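包装与日常器物 课程讲义
第四讲:一次性纸杯,以及它们为什么能套在一起

各位同学好!上一讲讲的是瓶盖,有几位同学课后跟我说没想到一个瓶盖能讲一整节课。那这一讲你们要有心理准备,纸杯能讲的东西比瓶盖还多,我备课的时候删了三次才删到现在这个长度。

请大家课前准备:两个以上同款纸杯(最好是用过晾干的,别为了上课专门买新的),一把直尺,一把剪刀,一支铅笔。纸杯带来之后先别拆,我们先看,再摸,最后才剪。

一、先把名称统一起来

讨论之前要有共同的词,不然小组作业里又会出现“上面那个圈”“下面那个边”这种说法,我批作业的时候实在分不清是哪一个。

杯身:就是那张卷成筒的扇形纸。把杯子沿接缝剪开、摊平,你会看到它是一段圆环,像折扇的扇面。第一次摊开的时候很多人会“哦”一声,我每年都等着听这个声音!

杯口卷边:杯身上缘向外卷出来的一圈。它让嘴唇碰到的地方是圆的,也让薄薄一层纸突然变得很硬。大家可以试一下,捏杯身中段,再捏杯口,手感差别非常大。

杯底:一片圆纸,边缘向下折,被杯身下缘包住压紧。所以杯底不在最低处,它往上缩了一小段,杯子放在桌上的时候,真正接触桌面的是那一圈折边。

侧缝:杯身两端搭接的那条竖线。找一找你手里杯子的侧缝,看看图案在这里是怎么接上的,接得好不好。有的印刷会故意在侧缝附近留出纯色,省得对不齐。

内层:大多数热饮纸杯的内壁有一层很薄的防水涂层或淋膜。纸本身会吸水,这一层让它能装饮料。做回收那一讲我们还要回来谈它,今天先记住它在里面,而且它让内外两面摸起来不一样。

二、锥度:整件事的核心

纸杯上大下小,这个“斜”我们叫锥度。小时候画杯子大家都画成梯形,画得非常对。

锥度带来的第一个好处是能嵌套。直筒形的杯子是套不进去的,一个挨一个只能摞起来,里面全是空气。有了锥度,后一个杯子可以滑进前一个里面,直到某个位置停住。停在哪里,就是接下来最有意思的问题。

停住的方式主要有两种。第一种是杯壁贴住杯壁,外面杯子的内壁和里面杯子的外壁贴紧了,像塞子一样卡住。第二种是靠结构顶住,比如里面杯子的底边落在外面杯子的杯底上,或者卷边压在下面的卷边上。好的设计尽量用第二种,因为第一种会越压越紧,运输路上颠一颠,到了店里就拔不开了。大家一定都有过拿一个杯子、结果带出来三个的经历吧!

我在准备这一讲的时候和 Koen Van Beek 通过几次信,他早年在 Van der Linden 的纸制品车间做过模具,他的说法很形象:杯子之间要“坐着”,不要“抱着”。我觉得这句话值得抄在笔记本第一页。

三、嵌套节距

两个同款杯子套在一起,上面一个的杯口比下面一个的杯口高出一截,这一截的高度叫嵌套节距。一摞杯子有多高,可以这样写:

总高 = 单杯高度 +(杯数 - 1)× 节距

公式很简单,可是它管着很多事:一个纸箱装多少杯,货架要留多高,取杯器的弹片要隔多远,全由节距决定。节距太小,手指捏不到卷边;节距太大,箱子里装的又是空气。设计的人就在这中间来回试。

课堂练习用的是下面这组数据。某供应商 Huva 的一箱杯子是 2,000 个。同一个仓库里还有 Hirkell 的箱子,内高 305 毫米,而一摞杯子量出来高 286 毫米。请各组讨论:
(1)剩下的高度还能再加几个杯子?先写出你需要知道哪个量,再去量你手里的杯子,用你量到的节距来算。
(2)箱子要不要装得满满当当?如果留空,空在上面还是四周?
(3)如果换成横放,哪些条件变了?

第(1)题有一个常见错误,有人会拿单杯高度去除剩余高度,然后得出“一个都放不下”。想一想为什么不能这样算。

四、动手部分

现在可以摸杯子了!请按小组把杯子集中起来,同款的放一起。

第一步,把杯子一个一个套起来,每套一个就用直尺量一次总高,记在表格里。套的时候手上不要用力,让它自己落下去。

第二步,再做一遍,这次每套一个都往下按一按。比较两张表。差别大的杯子,说明它是靠杯壁贴住的;差别小的,说明它有比较可靠的支撑。

第三步,从最上面往外拔。记录哪些一次拔出一个,哪些带出来好几个。再换一种办法,拔的时候稍微转一下,看看有没有改善。转动会让空气进去,这一点 Gisela Fuchs 在上学期的工作坊里示范得特别漂亮,当时全班都跟着转。

第四步,剪开一个杯子,摊平,用铅笔把扇形描到纸上,延长两条直边,找到它们的交点。这个交点就是那个“看不见的圆锥”的顶点。找到它的时候真的很开心,请务必自己画一遍,不要抄旁边同学的。

如果你的杯子外面有一层隔热套或者瓦楞纸,请另外建一张表。双层杯的节距和单层杯不一样,混在一起数据就乱了。

五、成摞的杯子,作为一个整体来看

前面一直在讲单个杯子,这一节我们换个眼光。杯子套成一摞以后,它有了自己的样子,有自己的节奏。从侧面看,杯口的卷边一圈一圈排下去,形成很密的横纹。这个横纹没有人专门设计过,它是卷边和节距一起带出来的,可是它好看!如果杯身是深色、卷边是白色,条纹就更清楚,远远就能看出是一摞纸杯。 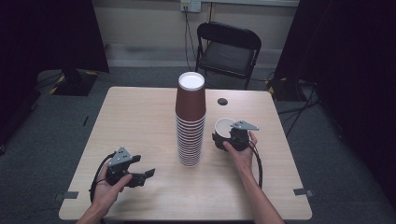
颜色在这里还起另外一个作用。单个杯子立在桌上,我们看到的是一大片外壁的颜色;套起来以后,每个杯子只露出卷边和卷边下面窄窄的一条,颜色的比例整个翻过来了。所以做杯身图案的同学要考虑两种情形:拿在手里的时候,和摞在柜台上的时候。标志如果印得很靠下,一套起来就全藏进去了;如果在靠近杯口的地方留一条色带,一摞杯子也会带上品牌的颜色。Harriet Ruiz-Ortega 为 Notitz 做的那套方案就利用了这一点,她只在卷边下方印了一圈细线,别的地方都空着,成摞的时候细线密密地排起来,我看到打样的时候忍不住又多套了几个。

再说稳定性。一摞杯子立着,接触桌面的只有最底下那一圈。有人习惯杯口朝下放,这样接触面大一些,也不容易落灰;有人习惯杯口朝上,取的时候顺手,倒饮料不用翻面。两种都有道理,看场合。请各组把自己那一摞两种方向都立一次,用手指在同样的高度轻轻推一下,记录它在哪种方向下更容易晃。

取杯的动作也值得观察。请一位同学从一摞里取一个杯子,另一位同学专门看他的手:是捏卷边,是握杯身,还是把手指伸进杯子里?做餐饮服务的都会被提醒,手指不要碰内壁和杯口。可是如果节距太小,人就是会不由自主地把手指伸进去。这是设计的问题,怪不得取杯子的人。

六、作业

1. 选一款你生活里常见的嵌套物品,纸杯以外的。冰淇淋碗、花盆、超市购物篮、塑料凳都可以。画出它的剖面,标出锥度和支撑的位置,说明它是“坐着”还是“抱着”。

2. 测量节距,写出总高公式,并用实物验证一次。验证结果和公式对不上也没有关系,请写清楚差了多少,你认为差在哪里。这一部分我最喜欢看。

3. 从侧面画一摞你选的物品,画整体,不要画单个。重点放在重复的节奏上,线条可以简,间隔要准。

作业交纸质版,A4,铅笔或钢笔均可。Sinan Ertürk 负责收,放在他办公室门口的文件架上,写清楚组号和姓名。上次有同学把实物也一起塞进文件架,请这次不要了,实物带到课上来。

阅读材料里 Jasper Verstraete 写卷边成型的那一章请先看图,文字部分可以等做完第四步以后再读,会容易很多。下一讲讲盖子和杯口怎么扣合,剪剩下的杯口请留着,洗干净带来,我们接着用!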